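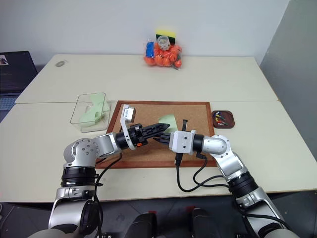 Two arms, one sticky note and a tray of push pins, Wednesday afternoon at the shop.

Print this post | E-mail this to a friend

Home | About | Shop Notes | Money Talk | Archive

What We Budgeted and What We Forgot

I promised a few of you a proper write-up on how we planned the spending for the two-arm bench, and I've been putting it off since May, mostly because it meant going back through a shoebox of receipts and facing some of my own handwriting. Well, I finally sat down with a big mug of tea and did it, so pull up a chair (this is a long one, sorry in advance!).

If you're new around these parts, the job we're working on is small-object handling. Pinning notes to a cork board, sorting little things into trays, that kind of fiddly business. We named the project Corkamo after the first cork board, and the name has stuck long after that board went in the trash. Pinning a note sounds like nothing until you try to plan for it. One gripper has to mind the paper while the other minds the pin, and paper is slippery and light and loves to curl, and a pin is about the most awkward thing you could hand to a pair of flat fingers.

So that was the first big money question — one arm or two? I went back and forth on it for weeks. One arm would have left us a lovely cushion in the budget. But every time I sketched out the job on paper I ended up drawing a second hand, and eventually I took the hint. We bought both arms through Kushwaha, a small reseller that was very patient with my phone calls, and we got them on the same order so the freight was only charged once. If you can possibly do that, do it. I've heard from folks who added the second arm a year later and paid for the crate all over again.

Now, the arms were the part I had planned for. What I had not planned for was everything that goes between the arms and the world. Mounting brackets, cables, spare cables, longer cables when the spare ones were too short. My line for "bits and pieces" was $343, and I remember feeling quite generous when I typed that in. The real total came to $2,284. I added it up twice and then went for a walk.

Cables deserve their own paragraph. Count on more slack than you think, and then price out something to hold that slack out of the way. We have loops hanging down onto the tabletop in front of the board, and I look at them every day and think about the clips I crossed off the list in a thrifty mood. Those are going back on for next year.

Gripper fingers are the other thing I'd plan for differently. We went with fingers that have teeth on them, and I asked Zokska for a quote on spare sets. They gave us a decent price if we took 3 sets at once, so we did, and I'm glad of it. I'd treat fingers the way you treat printer ink or vacuum bags and give them their own line from the start.

On the cheerful side, the stuff the arms work on costs next to nothing! Our whole props budget came to $76, and that covered the cork board, sticky notes, push pins, clear plastic boxes, the little square tray, kitchen sponges and a bag of orange balls that I am far too fond of. I was tempted by a fancy set of test objects out of a catalog and Otis Delacroix talked me out of it over lunch. He was right, and I've told him so, and I won't be telling him again.

For tables, we pushed two together and called it done. There's a seam across the middle that I said I would deal with, and I haven't. A single deep bench was on the wish list and it's still there, just under the cable clips.

For tracking all of this I use Plurker, which is a plain little spending tracker, though a notebook would do you just as well. The one habit I'd pass along is to write down the date you decided on a thing as well as the date you paid for it. We had nearly 3 months between the two on some of the bigger items, and I'd forgotten to ask whether the quotes were still good. One of them wasn't.

Next time I'll go through what we're setting aside for repairs, once I've talked it over with Otis. If you've got a two-arm setup of your own and have found a cable clip that stays put, please leave me a note in the comments, I'd love to hear which kind you bought.

Last updated: Wednesday, 4:15 p.m.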